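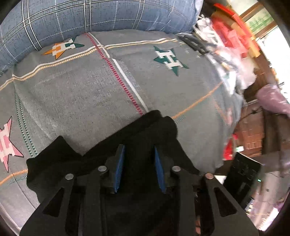 Rirolano Star Bed Cover, Gray

Item 509
Price: $57
In stock, ships within seven days

The Rirolano is a gray patterned cover for a single bed or a daybed. The pattern is made up of bands and large stars in different colors, among them a pink one, a dark green one with a block letter H set at a tilt, and one in orange and dark green. The stars are spaced out, so how many end up on top depends on the size of your mattress and how far you pull the cover down on each side.

It is 70 inches wide. On a narrow bed that leaves enough to tuck in under the mattress, or you can let it hang and skip the tucking. On a wider bed it works as a top layer only.

A good number of our customers use it in a room where the bed is also the place to sort and fold laundry. The patterned gray is forgiving there. Dark clothes show up well against it, and it doesn't need to be taken off first. Pull it flat from the foot end and fold on top. Lint from black cotton does settle on the paler parts, and a dry brush takes it off.

Care

Wash cold with similar colors. Wash separately the first time.
Tumble dry low or line dry.
Iron on the reverse side if needed. Most people won't need to.
Do not bleach.

Goes with

Blue plaid cushions, large or small. The Woser plaid cushion has paired white and dark lines on blue-gray and a round dark green and white emblem near one corner, and its colors sit well next to the dark green stars. Sold separately.
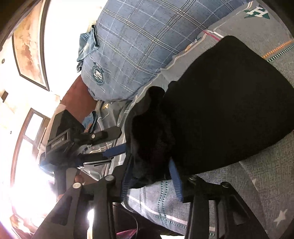

One buyer wrote to us that she had the cover on her son's bed for most of a year before she washed it with anything else, and that the orange held up better than she expected. She did find it slow to line dry in winter and now puts it in the dryer on low for the last part. "I would buy a second one if it came a bit longer," she added.

A longer version is planned for September – same width, same stars. Returns are accepted on unwashed covers in the original bag. Cushions can be returned separately from the cover, even if they were bought in the same order.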